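Picking Through the Bin
An open day at Cekasgate shows what robot arms do all day, and how slowly
08/05/2025

The parking lot at Cekasgate was full before nine. Sulluro, which builds picking systems for warehouses, had sent out 168 invitations for its open day, and 126 people signed in at the front desk.

Visitors went through in small groups. The first stop was a short talk on returned goods, the part of the business Sulluro most wants to automate. Returns arrive mixed, and somebody has to sort them by hand. Gremudent, a parts distributor that has been testing the system since December, still keeps 4 people on that job each shift.

The demonstrations were in the back hall, at 3 stations. At the one called Ferraro, an arm was set to work on a gray bin of unrelated items. A staff engineer took questions while it ran. Most were about speed — a person is faster, she said, and will be for a while yet. One man asked what happens when the arm drops something. It tries again, and after a set number of tries it calls for help.

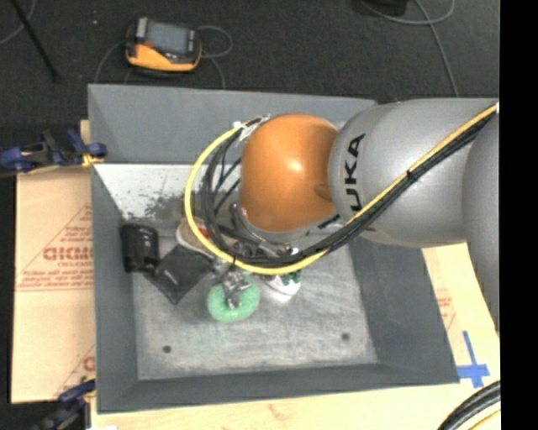

Sulluro Handling Group, Cekasgate

The green ring drew the most interest at Ferraro. A ring can be gripped by the rim or from inside the hole, and the software has to choose. A flat square like the black one in the same bin is a different problem, because there is little to get hold of.

Cables were another topic. They run along the outside of the arm in wide loops, and the engineer said routing them had taken longer than she expected. A cable that is too short limits the wrist, and one that is too long gets in the way.

The next open day has no date yet. Sulluro is keeping a mailing list at the front desk.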